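Code of practice for hand-held gripper work goes out for comment

A draft code of practice for people who teach robots by hand has been published for comment, with replies due by the end of September. It deals with work done away from the factory, mostly in homes and rented rooms, where a person folds or sorts everyday things while holding a pair of grippers fitted with cameras.

The draft was written by Onetti, a small standards consultancy, with help from Korik and Mustura, two firms that collect this kind of material. It runs to four sections: the workspace, the equipment, the person doing the work, and the records kept afterwards.
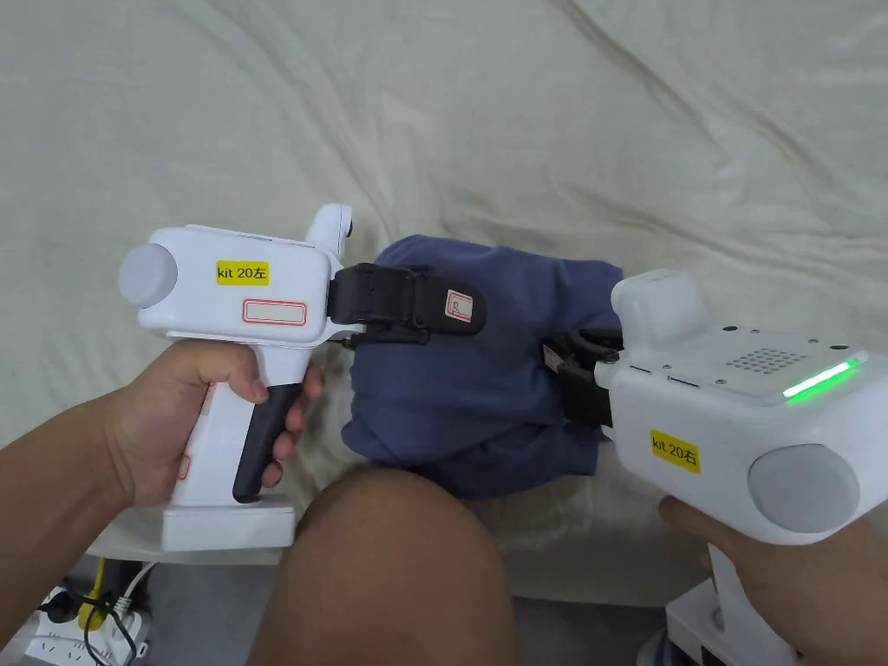
The section on equipment is the longest. Each gripper must carry a label showing which kit it belongs to and which hand it is for, and the label must be legible before a session starts. Cables and power strips should be kept clear of the spot where the worker sits or kneels. Any kit that has been dropped is to be checked before it is used again.

Efren Umali, who led the drafting, said most of the rules were already habit at the better-run firms.

"Very little in it is new," he said. "We wanted it in writing so that a new starter gets the same instructions wherever they work."

Clothes and bedding take up two pages. Garments should be laid out differently between attempts, and failed folds are to be kept and marked as failures. Korik had asked for failed attempts to be left to each firm's judgement, but the other authors did not agree.

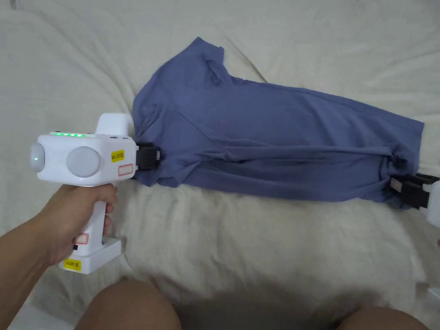 On working conditions, the draft sets a limit of four hours of gripper work in a day, with breaks outside that limit. Workers should be able to change position when they like, and those who work on a bed or the floor must be offered a table as well.

Lorcan Ó Súilleabháin, who runs home sessions for Hung, said the daily limit was sensible but the paperwork was heavy for a small outfit. Hung logged some 700 sessions last year — most of them in workers' own bedrooms and kitchens — and he would like a shorter form for repeat visits to the same address.
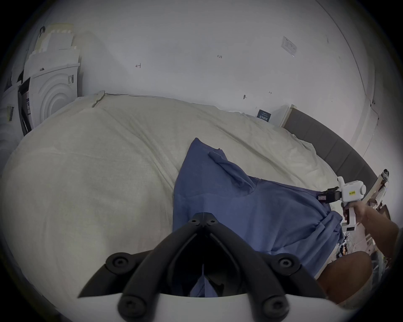
Privacy rules apply to anything in the room that a camera might pick up. Letters, family photographs and screens are to be put away or covered first, and a worker can ask for a recording to be deleted without giving a reason.

The code would be voluntary. Onetti expects to publish a final version early next year, and comments can be sent by email or post.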